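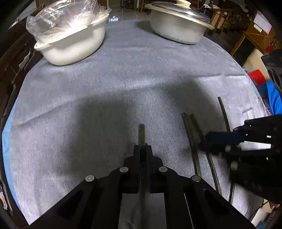 ナーンデール学校文芸誌　第54号　210ページ

鍋のふた

シーナン・デイリー

「もう一回!」とハイイェンが言った。

その日の「もう一回」がそれで何度目だったか、ぼくは覚えていない。覚えているのは、手のひらがグリッパーの握りの形になってしまって、昼にサンドイッチをつかんだときも親指が引き金を探していたことだ。

学校のロボット部屋は夏じゅう床の張り替えで使えず、ぼくらはユピンの家の食卓を借りていた。ユピン・カモンラットのおばあさんは、天板に傷をつけないことと、五時には台所を返すことだけを条件に、あっさり鍵を渡してくれた。だから卓の上にはいつもタオルが敷いてあった。パイル地の、青とも灰色ともつかない大きなやつだ。こいつが実に曲者だった。爪の先がループに引っかかる。引っかかると、つかんだつもりのないタオルまでついてくる。タオルがついてくると、上にのっているものが全部動く。

「いま引っかけたよね」

「引っかけてない」

「シーナン、鍋がこっちに歩いてきたんだけど」

ぼくは負けを認めて、グリッパーを持ち上げた。

ぼくらが狙っていたのはズスタウ杯の家事部門だった。会場はスカステルの旧市場。制限時間は3分で、ロボットが食卓の上の鍋のふたを取り、決められた場所に置き、またふたを戻す。それだけだ。それだけなのに、前の年は完走したチームが一つもなかったらしい。最高じゃないか、とぼくは思った。だって一つもないんだぞ! 完走したら、それだけで歴史だ。

うちのロボットはマーチャクという。二本腕で、肩の高さがちょうどアドワの目の高さにくる。マーチャクにはふたの取り方を自分で編み出す頭はないから、まず人間がやって見せる。手持ちのグリッパーを両手に一つずつ、あるいは二人で一つずつ持って、カメラを回しながらふたを取る。それを山ほどためて、夜のうちにアドワ・アヤアバが学習にかける。朝になると、マーチャクは前の日よりちょっとだけぼくらに似ている。

この「似ている」というのが、ぼくはたまらなく好きだった。部に入りたてのころは、ロボットというのはもっとよそよそしいものだと思っていた。ところがある朝マーチャクは、ふたをつかむ前に、手首を小さく二回ゆすった。ぼくの癖だ。緊張するとやる。母さんにも兄さんにも笑われる、あの癖。それをマーチャクがやったとき、ぼくは本当に声をあげて、ユピンに肘でつつかれた。

「直したほうがいい?」とアドワが画面の向こうから聞いた。

「絶対に直さないで」

「一回につき一秒、むだにしてるけど」

「それでも!」

アドワは直さなかった。あとで知ったのだが、ただ直し方がわからなかったのだそうだ。

さて、ふただ。

練習用の鍋は二つあった。一つは白い陶器で、取っ手がついていて、ユピンのおばあさんが透明な袋をかけてしまっている大事なもの。こっちには触ってはいけない。もう一つが白いほうろうの鍋で、銀色の金属のふたに、丸いつまみがついている。こっちは好きにしていいと言われた。ほうろうには前からすり傷があって、おばあさんは「わたしと同じ年季だから」と笑った。

つまみは丸い。丸いものを細い爪でつかむと、逃げる。真上からいけば滑り、横からいけばふたごと回る。ぼくらの最初の案は、右の爪でつまみをはさみ、左の爪でふたの縁を支えるというものだった。図に描くとまことに美しい。ピーダー先生も美しいと言った。コクラン先生と呼ぶべきなのだが、先生は初日に「コクランはうちの父親だ」と宣言したので、みんなピーダー先生と呼んでいる。

「美しいが、どうかな」と先生は続けた。「二人でやると、お見合いになるぞ」

そのとおりになった。右をぼく、左をハイイェンが持つと、どちらも相手を待つ。待って、待って、同時に動く。すると二つの黒い爪が卓の真ん中でがちゃんとぶつかる。影まで一緒にぶつかって、タオルの上に大きな黒いかたまりができる。マーチャクはこれも律儀に覚えた。翌朝、マーチャクは右手と左手で、どうぞどうぞと譲り合い、3分をまるまる使いきった。

ユピンは笑いすぎて椅子から落ちた。アドワは笑いながら録画した。ハイイェンだけは笑わなかった。

ハイイェン・チンは部長で、ぼくが知っているかぎり、一番「もう一回」の多い人間だ。怒っているのではない。これは説明が難しいのだけれど、あの人は失敗を見ると顔が明るくなる。どうぞどうぞをやっているマーチャクの前にしゃがんで、顎に手をあてて、目をきらきらさせていた。

「合図がいるんだ」と彼女は言った。「わたしたち、息を合わせてるつもりで、息を見せてない」

「ロボットに息はないよ」

「だから、見えるものでやるの。左が先に縁に触る。触ったら絶対に動かない。右はそれを見てから行く。どう?」

やってみた。左が縁に触る。止まる。右がつまみに行く。はさむ。持ち上げる。

上がった。

ふたが上がったのだ! 銀色のふたがタオルの上をすうっと渡って、ぼくは置く場所を忘れて、そのまま空中で持っていた。ユピンが「置いて、置いて」と叫んだので置いた。かたん、といい音がした。

それから一週間、ぼくらは取りつかれたように録った。昼を食べるのも惜しかった。ユピンのおばあさんが、ちまきのようなものを山ほど作ってくれて、葉っぱをむいて片手で食べ、もう片方の手はグリッパーから離さなかった。ユピンは録るたびに通し番号を読みあげる係で、声がいいので、ぼくはひそかにそれを楽しみにしていた。「せんななひゃく、じゅうろく!」という具合に、競馬の実況みたいに節をつける。

その1716番が、問題の一本だった。

夕方だった。ぼくは右を持っていた。左はユピンに代わっていた。ハイイェンがノートをつけながら、部屋の隅で靴を脱いでいた。番号が読みあげられ、左が縁に触り、止まり、ぼくは手首を二回ゆすって、つまみに行った。はさんだ。持ち上げようとした。

上がらない。

ふたが鍋に張りついていた。昼間、おばあさんがその鍋で湯をわかし、ふたをしたまま冷まして、湯だけあけて返してくれたところだったのだ。縁に水が残っていたのだと思う。ぼくは力を入れた。鍋ごと浮いた。鍋ごと浮いて、ほんの少しだけ宙にいて、それからふたが離れ、鍋だけがタオルの上に落ちた。

タオルがなかったら、と思うとぞっとする。鍋はぼすんと鈍い音をたて、陶器の鍋のほうへ傾き、踏みとどまった。

だれも何も言わなかった。台所からおばあさんが出てきて、グリッパーにふたをぶら下げたままのぼくを見た。

「あんた、まっすぐ引っぱったね」と、おばあさんは言った。

「はい」

「まっすぐはだめよ。貸してごらん」

まさか、と思った。でもおばあさんはぼくの手から右のグリッパーを取り、ユピンから左のグリッパーも取り、両手に構えて、二、三度かちかちと爪を鳴らした。それからふたを鍋に戻し、右の爪でつまみをはさんで、持ち上げずに、向こう側へちょっとだけ倒した。手前の縁に細いすき間があいた。そのまま一拍おいて、横へ引くようにふたを取った。

音もしなかった。

「湯気をね、先に逃がすの。顔にかかるから、向こうへ」

「湯気、出てないけど」とユピンが言った。

「出てなくてもそうするの。手がそうなってるの」

ハイイェンは裸足のまま立ちあがっていた。例の顔だった。目が、もう、きらきらどころの騒ぎではなかった。

「カモンラットさん」と彼女は言った。「もう一回、お願いできますか」

おばあさんは五時まで付き合ってくれた。五時を過ぎても付き合ってくれた。その晩、台所は返されず、ぼくらは全員で揚げた魚を食べた。陶器の鍋は、用心のために棚へ引っ越した。

アドワはその夜、ぼくらの分を半分捨てて、おばあさんの分を入れた。どれを捨てるかで電話が長くなった。お見合いの回は全部捨てる。鍋が歩いた回も捨てる。1716番はどうする、とアドワが聞いた。

「捨てるんじゃないの? 鍋、落としたし」

「落としたところはね。でも左手がすごくいい。ユピン、最後まで縁から動いてない。鍋が浮いてるあいだも、ずっと追ってる」

ぼくは受話器のこちらで、その場面を思い出していた。自分のことで頭がいっぱいで、左なんか見ていなかった。

「じゃあ残そう」とぼくは言った。「左だけ」

「そういうふうには切れないんだよなあ」とアドワは言い、しばらくキーボードの音がして、「いや、やってみる」と言った。

次の朝、マーチャクは鍋の前で手首を二回ゆすり、左の爪を縁にあて、右でつまみをはさんで、向こうへ倒した。倒して、一拍おいた。湯気なんてどこにもないのに、ちゃんと待った。それから横へ引いた。ぼくらはだれも息をしていなかった。ふたはタオルに置かれ、また持ちあげられ、鍋に戻った。時計を見ていたピーダー先生が、黙って親指を立て、それからもう片方の親指も立てた。

ユピンは台所へ走った。おばあさんを引っぱってきて、マーチャクにもう一度やらせた。おばあさんは腕組みをして最後まで見て、

「右手はいいね。でもあの、ぶるぶるっていうのは何」

と言った。全員がぼくを見た。

ズスタウ杯は2021年8月23日だった。月曜で、スカステル行きのバスは空いていて、マーチャクは一番後ろの席を横に使って、毛布にくるまって運ばれた。アドワは配線の袋を抱いて寝た。ぼくは眠れるわけがなく、窓の外の畑を見ながら、膝の上で見えないつまみをはさんでは倒し、はさんでは倒しした。隣のハイイェンも同じことをしているのに気づいたのは、ずいぶん行ってからだ。

旧市場の中は天井が高く、昔は魚を並べたという石の台に、各チームの食卓が置かれていた。ぼくはもう入口でうれしくなってしまった。どこを見てもロボットだ! 車輪のついたの、天井から吊るしたの、吸盤でふたを吸うつもりのやつ。隣のチームの子は、ぼくらのマーチャクを見て、いきなり肩の関節はどこで買ったのと聞いてきた。買ってない、削ったんだと言うと、その子は仲間を呼びに行き、四人で戻ってきて、みんなで肩をのぞきこんだ。ぼくは自分の肩をほめられるよりうれしかった。

競技用の鍋は、当日まで発表されない決まりだった。係の人が布を取った。

赤い鍋だった。ふたも赤い。そしてつまみが、丸くなかった。平たい輪だった。

「輪」とユピンが言った。

「輪だね」とアドワが言った。

ハイイェンは顔を明るくした。ぼくはその顔を見て、これはまずいのだなと理解した。

「はさめるかな」

「はさめる。たぶん。縦ならはさめる。横向きだと滑る」

「向きは?」

「置かれ方しだい」

ぼくらの番が来た。鍋は、輪が少し斜めになるように置かれた。いやな角度だった。ハイイェンが開始のボタンを押した。

マーチャクは手首を二回ゆすった。客席のどこかで小さい子が笑った。左の爪が縁に触り、止まった。右が降りていって、輪をはさんだ。半分だけ、かろうじて。ぼくは右手を握りしめていた。持ち上げるな。まっすぐ引っぱるな。

マーチャクは倒した。向こうへ、ちょっとだけ。すると斜めの輪が爪の中でくるりと寝て、しっかりはまった。そんなこと、ぼくらは一度も教えていない。教えていないのに、おばあさんの一拍のあいだに、輪のほうがおさまったのだ。そしてふたは横へ動きだした。

置いた。市場じゅうの音がいっぺんに戻ってきた。あとは戻すだけだ。残り時間はまだあった。右がふたをはさみ、持ちあげ、鍋の上へ運び、降ろした。

ふたは縁に半分だけのって止まった。

左の爪が、それを追っていた。ふたがずれたほうへ、ずっと、離れずに。爪の先が縁をこつんと押した。ふたはまだ落ちない。こつん。もう一度、こつん。1716番の左手だ、とぼくは思った。ユピンがぼくの袖をつかんでいた。袖がもげそうだった。

笛が鳴ったとき、ふたは四分の三ほど閉まっていた。

審判が定規をあてて、首を横に振った。完走は認められず、ぼくらは二位だった。一位はあの肩をのぞきに来た隣のチームで、ふたを最後まで閉め、閉めた勢いで鍋を台から落としたが、規則には鍋を落とすなとは書いていなかった。四人は泣いて喜び、ぼくらも一緒になって跳ねた。なにしろ史上初の完走を、真横で見たのだ!

帰りのバスで、ピーダー先生が菓子パンを配った。アドワは今度は起きていて、膝に画面を開き、最後のこつんのところを何度も再生していた。

「来年は3月から始めよう」と先生が言った。

「来週からです」とハイイェンが言った。

ユピンはおばあさんに電話をかけていた。うん、取れた。うん、湯気、逃がした。ううん、閉めるほうがだめだった。しばらく聞いてから、ユピンは電話を耳から離して、ぼくに向かって差しだした。

「おばあちゃんが、代わってって」

ぼくは出た。

「閉めるときはね」と、おばあさんはもう始めていた。「手前から先にのせるの。明日おいで。魚もあるから」

後ろの席で、毛布がごとんと鳴った。バスが曲がったのだ。ぼくは電話を肩ではさみ、両手をあけて、手前から、とやってみた。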